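Pressemitteilung
Rostthorpe, 17. Dezember 2022

Bavska zieht Jahresbilanz: Der Haushaltsroboter kommt, nur nicht mehr vor Weihnachten

Wer in diesem Jahr auf eine Maschine gehofft hat, die vor dem Besuch der Schwiegereltern noch schnell aufräumt, muss wieder selbst ran. Zu diesem Ergebnis kommt der Automatisierungsdienstleister Bavska in seinem Jahresbericht »Kann er das schon?«, der ab sofort erhältlich ist.

Für den Bericht wurden 859 Versuche an 14 Haushalts- und Werkstattaufgaben ausgewertet. Elf davon fanden in der Testwohnung in Rostthorpe statt, die übrigen drei in der Montagehalle des Partnerbetriebs Aravena. Die Halle schnitt deutlich besser ab. Schrauben liegen dort, wo sie gestern auch lagen, und kein Karton hat Ärmel.

Zu Hause sieht es anders aus. Becher ins Regal stellen: meistens. Tisch abwischen: ja, sofern man über die Ecken hinwegsieht. Kleidung bleibt das Sorgenkind. Ein Hemd, das auf dem Bett liegt, hat für den Greifer jedes Mal eine andere Form, und ein dunkles Hemd neben einer schwarzen Hose ist für manche Software schlicht ein größeres Hemd. 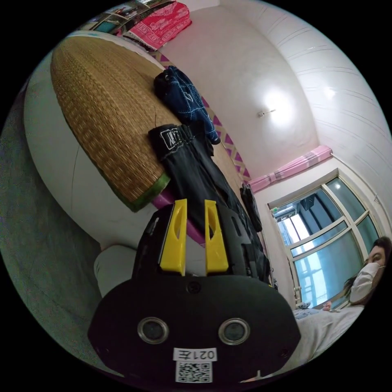 Beim Wäschefalten brauchte das System Celorov im Schnitt sechs Minuten pro Teil — Socken nicht eingerechnet, die haben wir nach dem ersten Nachmittag aus der Wertung genommen. Fürs kommende Jahr ist eine Halbierung angepeilt. Mit dem Wort »serienreif« geht Bavska weiterhin sparsam um und bittet die Redaktionen, es ebenso zu halten.

Der Bericht umfasst sämtliche Messwerte einschließlich der peinlichen und wird auf Anfrage kostenfrei zugesandt. Vorführungen in der Testwohnung sind ab Januar nach Anmeldung möglich. Bügelwäsche bitte nicht mitbringen.

Pressekontakt: Bavska, Pressestelle, Rostthorpe
Abdruck honorarfrei, Belegexemplar erbeten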